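Does Your Mug Change How Your Drink Tastes?

You may have heard a grown-up say that cocoa tastes better in their favorite mug. Should you believe them? Lots of people say things like this, and saying it a lot doesn't make it so. Let's check.

What the mug can really do

A mug can change how fast a drink cools. A thick mug soaks up some heat when you first pour, so the drink gets a bit cooler right away. A wide mug lets more heat escape from the top. Cocoa that is too hot burns your tongue, and a burned tongue doesn't taste much of anything. So that part of the story holds up.

The smell matters too. A lot of what you call taste comes through your nose. A mug with a wide opening and a mug with a tiny one may send different amounts of smell your way.

What about color? Some people say cocoa seems sweeter in one color of mug than another. Maybe. But a mug with bands of red, yellow and orange doesn't put any sugar in your drink. If there is a change, it is happening in your head, and that makes it very hard to test.
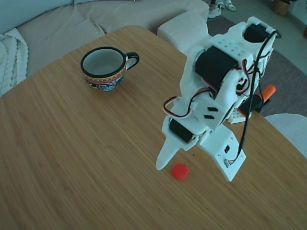
Watch out for big claims

A mug company called Ivix once printed on its boxes that 934 people had tried its mug and loved it. Sounds like plenty! But what did they compare it with? The box didn't say. Maybe they got the mug for free. Maybe they just like mugs. A big number can still come from a bad test.

Try it yourself

You need a helper, a blindfold, and 2 mugs that feel different. Ask your helper to pour the same cool milk into both. Put on the blindfold, sit down, and take a sip from each while your helper holds the mug. Which one tastes better? Write it down, then do it again with the mugs in a mixed-up order.

Did you pick the same mug every time? Be careful. You could do that by luck, so keep going for more turns before you tell your friends.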